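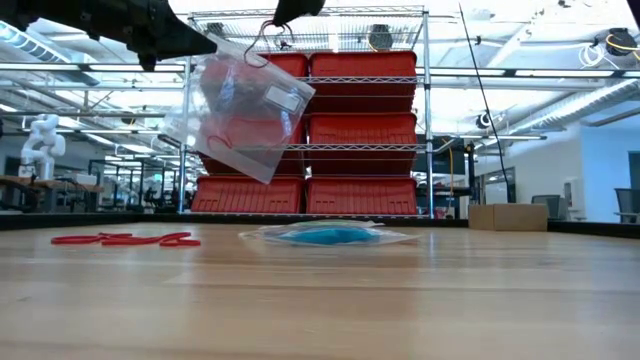
*Red bins on the wire shelving, with a zip-top bag in front.*

## Prollevholm Residents' Association – minutes, December 2021

Present: Dumisani Ngcobo (chair), Precious Ngcobo, Nokuthula Visser, Raíssa Rocha (minutes). Apologies: Nokuthula Xaba.

**1. Last minutes.** Agreed with one change. Under parking, "Murnon Street" should read "Murnon Lane".

**2. Stairwell lights.** The lights on the north stairs still go off too early. Precious has called Arabzadeh Electric twice and has a quote for new timers. Agreed to accept it. Precious to book the work and put a note on each landing.

**3. Bike storage.** There are 26 bikes in the basement and almost half have no tag. Raíssa wants untagged bikes moved out by March. Dumisani thought that was too soon for people who are away over the winter. Left open – Raíssa to write to all apartments first.

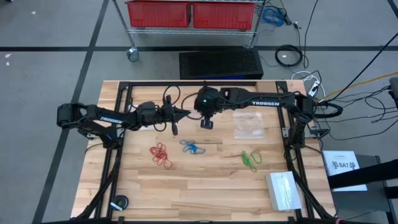
*Butcher-block table with striped planks.*

**4. Garden.** The pear tree by the gate needs pruning. Nokuthula V. will ask Pitov Tree Care for a price. The hose has been put away and the outside tap is shut off.

**5. Other business.** Trash was left beside the containers again. Dumisani to speak to the hauler about an extra pickup after the holidays. Raíssa asked for agendas to go out earlier – agreed, two weeks ahead.

Next meeting in March, date to be sent by email.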